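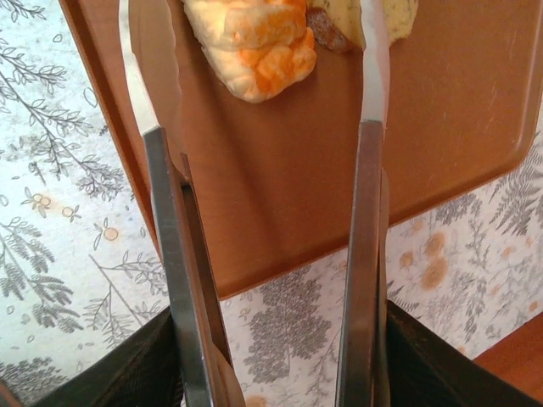 April. The desk resumed work this morning on the Clustasham sea gate, which remains the longest unsettled article in the Zorero reference. The first season states that the gate was closed during the evacuation of the lower city and never opened again. The second season opens with a supply barge passing through it. The draft put forward last month dealt with this by calling the barge scene a flashback, and we have declined that reading, as the pilot of the barge is wearing the service badge he receives only in the final episode of the first season. Some time was also spent on the smaller articles attached to the gate, among them the ration hall beneath the north tower. The old wording there referred to "futuristic serving equipment," which tells the reader nothing. It will now say that meals in the hall are carried on large brown plastic trays with rounded corners and a raised rim, a plain object of a kind anyone would recognize. The article on the tower stairs was left for another day.

At ten the desk met to consider the order of authority among sources. The present rule places the broadcast episodes first, the published scripts second, and the companion novel third. The rule has served well enough for most subjects, but it gives poor results at Clustasham, where the novel contains nearly everything that is known about how the gate was built. According to the novel, the work was ordered by the Biltivano Company after the second flood and paid for with a levy on the outer colonies. The episodes mention the levy only once, in an argument heard through a door. One editor has held for a long time that a line heard through a door is still a line, and the desk accepted this today. The levy will be moved from the "Other sources" section to the main history.

The name of the commander at the gate was then discussed. The closing titles give it as Sarmiento. The wall plaque seen in the fourth episode gives it with the first two letters reversed, and an early version of the article was built on the plaque, complete with a proposed brother. There is no brother. The plaque will be recorded in a note, and the page for the brother will redirect to the commander. I have written to the contributor who made that page to thank him for his care with the citations, which were all in order and have been kept.

A letter was received from Purificación Valcárcel, who has maintained the timeline since the reference was first opened and who is not easily moved on dates. She objects to the year 2000 being given for the founding of the Biltivano Company. Her view is that the figure comes from a ledger seen for less than a second, and that the same ledger shows a rate of tax which the story does not introduce until much later. She asks that the article say "before the first flood" and leave the year to a footnote. I find her case sound. Against it must be set the fact that the year has been repeated in other articles for a long time and that readers have come to expect it. The desk will follow the letter, and the footnote will state exactly what the ledger shows.

This change has a cost. A search made before lunch found 153 articles that give the founding year or calculate some other date from it. Many can be corrected by changing a single phrase. Others, such as the biographies of the three directors, have whole paragraphs that depend on it, and the age of the youngest director at her appointment can no longer be stated at all. It was agreed that no automatic replacement will be run. Our experience with the spelling of the lower city last winter does not encourage one.
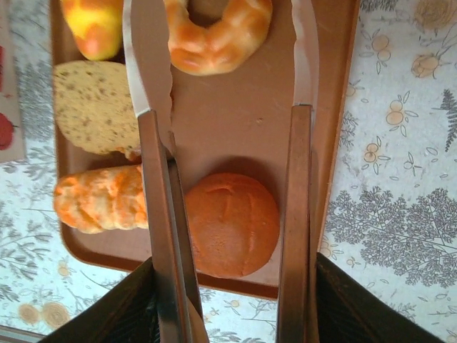
Five pieces of toy bread on a brown tray, with a pair of tongs.

The afternoon was given to the main article itself. It had grown to roughly 900 words before reaching the first mention of the evacuation, and a reader arriving from the episode guide would have had to pass through the whole history of the levy to learn what the gate was. The opening now says that the Clustasham sea gate was a flood barrier at the mouth of the lower city, that it was closed during the evacuation, and that Commander Sarmiento was last seen on its upper walkway. The question of the supply barge has its own section, in which both episodes are cited and no explanation is offered. I had some doubt about this last point. Contributors like to see a matter settled, and the discussion page shows several explanations of real merit, including the one that supposes a second, smaller channel on the west side. The second channel is never shown or mentioned, however, and the standing rule is clear. It may be set out on the theories page by anyone who wishes to do so.

The behind-the-scenes section was shortened. It had held a long account of how the water effects were said to have been made, resting on a single unsigned post. The account may well be correct – it agrees with what can be seen in the wide shots – but the post has since been removed and no copy has been found. Until one is located, the section will be limited to what the published production notes contain, which is two sentences about the model of the north tower and the materials used for its roof.

There was also some difference over tense. The guidelines ask for past tense in all articles about places and persons within the series, and present tense for episode summaries. The gate article had drifted between the two, mostly in the passages on the walkway confrontation. These have been put into the past. One contributor asked whether a structure that may still be standing at the end of the series should be described as something that "was." The guideline makes no exception, and the same question was raised and answered in respect of the lighthouse.

Before closing I protected the page against edits by new accounts, as the new season is near and the gate appears in the advance material. The protection will be looked at again after the second episode. Still open are the caption for the map of the lower city, the missing citation for the height of the gate, and a reply to Valcárcel, which I intend to write tomorrow before the desk meets.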